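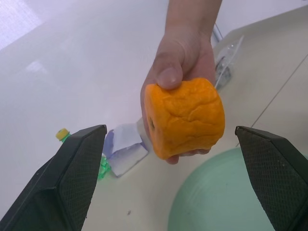

A hand holds out a bright orange cylindrical object between two black gripper fingers.

SKELLEY – Most households in the Skelley utility district would support a community solar program, and a majority would consider subscribing if the monthly charge did not exceed their present electric bill, according to survey results released in April by the Zarlow Energy Office.

The office received 497 completed responses from residential customers in Skelley and the neighboring town of Marar. Of those who responded, 62 percent said they would consider a subscription on those terms. Support for the program in general was higher among renters than among homeowners, and higher in Marar than in Skelley.

The survey was conducted by mail and online during the winter billing period. One questionnaire was sent to each residential account, and duplicate returns were removed before the results were tabulated. Commercial and farm accounts were not included and will be addressed in a separate review.

Under a community solar program, customers pay for a share of the power produced at a single site and receive a credit on their bills. No equipment is placed on the customer's roof. The arrangement is intended mainly for people who rent, who live in shaded homes, or who do not wish to pay the full cost of a private system.

The proposed site is a former gravel yard on the Marar road, owned by the district and now used for the storage of utility poles. The Zarlow Energy Office has estimated that an array with a capacity of 4 megawatts could be built on the land without new transmission lines. A connection study is being carried out by Skanari, the company that operates the local distribution network, and is expected to be completed before the end of the summer.

Respondents were also asked to state their concerns. The most frequent was the length of the contract. Many customers wrote that they did not expect to remain at their present address for the full term and asked whether a subscription could be moved to a new home or given up without a fee. The office said in its report that any program brought forward for approval would allow subscriptions to be transferred within the district, and that the terms for early cancellation had not been settled.

Other comments dealt with the appearance of the site from the road, the drainage of the lower part of the yard, and the effect on customers who choose not to take part. On the last point, the report states that the cost of building the array would be recovered from subscribers and from the sale of unsubscribed power, and that no charge would be added to the bills of other customers.

The report recommends that 40 percent of subscriptions be set aside for households that qualify for the district's existing bill assistance plan. These customers would be offered a lower rate and would not be asked for a deposit. Shares not taken up in the first enrollment period would be held open for a further six months before being released to the general list.

Opinion was more divided on the question of battery storage. Customers in Marar, where service was interrupted several times last winter, were generally in favor of adding storage at the site. Those in Skelley were more likely to say that it should be considered only after the array had been in operation for a full year. The office has made no recommendation on the matter and has asked Skanari to include a storage option in its connection study.

The survey results do not commit the district to construction. A draft program, including proposed rates and a model customer agreement, will be prepared once the connection study has been received. Public meetings will then be held in both towns, and written comments will be accepted for a period to be announced.

Copies of the full report, including the questionnaire and tables of responses by town, are available at the Zarlow Energy Office and at the public libraries in Skelley and Marar. Residents who did not receive a questionnaire and wish to be notified of the public meetings may add their names to the mailing list at the office's front counter or by returning the form enclosed with the next electric bill.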